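Protokoll Radrunde Cedmont, Treffen vom 17.10.2019
Protokoll: ich (Teodoro Collado), weil ich beim letzten Mal nicht schnell genug weggeschaut habe

Beginn kurz nach sieben, der Kaffee war erst um halb acht fertig. Das Protokoll vom letzten Treffen ist ohne Änderung durch, nur den Namen der Firma Hellström hatte ich durchgehend ohne Pünktchen geschrieben. Ist korrigiert!

TOP 1: Lichtaktion im November

Wir machen sie wieder, darüber mussten wir nicht lange reden. Gestritten haben wir über den Ort. Ich war für den Platz vor der Bücherei, da kommen morgens die ganzen Schulräder vorbei, aber die Mehrheit wollte an die Unterführung, und ich gebe zu, dass man dort im Dunkeln viel besser sieht, wer ohne Licht fährt. Also Unterführung, ab halb sieben morgens (ja, ich habe auch geschluckt). Vom letzten Jahr sind noch 40 Stecklichter da, weiß und rot gemischt. Die Batterien muss jemand durchprobieren, das mache ich am Küchentisch.

Die Polizei schickt wieder jemanden vom Revier vorbei, der mit den Leuten redet. Verwarnt wird an dem Morgen nicht, das ist so abgesprochen und soll bitte auch auf den Zettel, sonst machen wieder alle einen Bogen um uns.

TOP 2: Luftpumpe und Reparatursäule

Das Angebot von Hellström liegt vor: 889 Euro für die Säule mit Pumpe und Werkzeug am Drahtseil, ohne Aufstellen. Von Brulto haben wir bis heute nichts gehört, obwohl ich zweimal angerufen habe. Mir ist das Ganze ehrlich gesagt zu teuer, aber ich bin ja auch der mit der Standpumpe im Flur. Es gab eine längere Diskussion darüber, ob das Werkzeug den ersten Winter übersteht, und eine noch längere darüber, ob die Pumpe auf alle Ventile passt. Beschluss: Wir fragen bei der Stadt nach einem Zuschuss und warten mit der Bestellung, bis die Antwort da ist. Dafür drei Gegenstimmen, Rest dafür - nein, andersherum lesen: drei waren dagegen zu warten, alle anderen wollen warten.

TOP 3: Kreuzung Stestley-Weg

Der Spiegel hängt immer noch schief. Wer aus dem Stestley-Weg nach links will, sieht darin den Himmel und ein Stück Hecke. Wir hatten das im Frühjahr schon gemeldet, eine Eingangsbestätigung kam, sonst nichts. Ich schreibe noch einmal hin, diesmal mit der Unterschriftenliste. Da stehen inzwischen fast 80 Namen drauf, und ich finde, das ist für so eine kleine Ecke eine ganze Menge. Wer noch unterschreiben mag: Die Liste liegt bis Monatsende in der Apotheke.

Der Vorschlag, den Spiegel selbst mit einer Leiter geradezurücken, wurde abgelehnt. Ich habe ihn nur zur Hälfte ernst gemeint.

TOP 4: Überwürfe und Wäsche

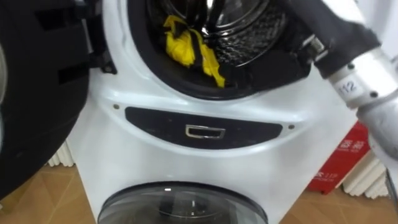
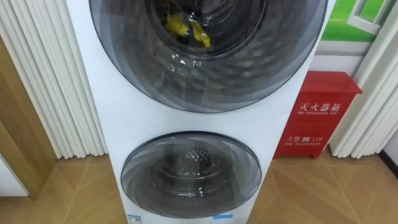
Unsere Überwürfe für die Begleitfahrten müssen vor der Lichtaktion dringend gewaschen werden, die vom Sommerausflug riechen nach Bratwurst und Kettenfett. Es bleibt dabei, dass jeder nach der Fahrt seinen eigenen abgibt und nicht im Rucksack vergisst (ich schaue niemanden an, meiner war auch zwei Wochen weg). Gewaschen wird bei 30 Grad ohne Weichspüler, sonst leiden die Reflexstreifen, und alle Klettverschlüsse vorher zumachen. Bitte die obere Trommel nehmen, also die mit der größeren der beiden runden Türen, in der auf den Bildern das Gelbe liegt. Danach aufhängen, auf keinen Fall in den Trockner!

TOP 5: Verschiedenes

Die Thermoskanne mit dem blauen Deckel steht seit September bei mir, holt sie bitte jemand ab? Für die Lichtaktion brauchen wir noch zwei Leute zum Aufbauen und eine Person mit Anhänger. Das nächste Treffen ist im November, eine Woche nach der Aktion, gleiche Uhrzeit. Den Kaffee setze ich dann früher auf.

Ende kurz vor neun.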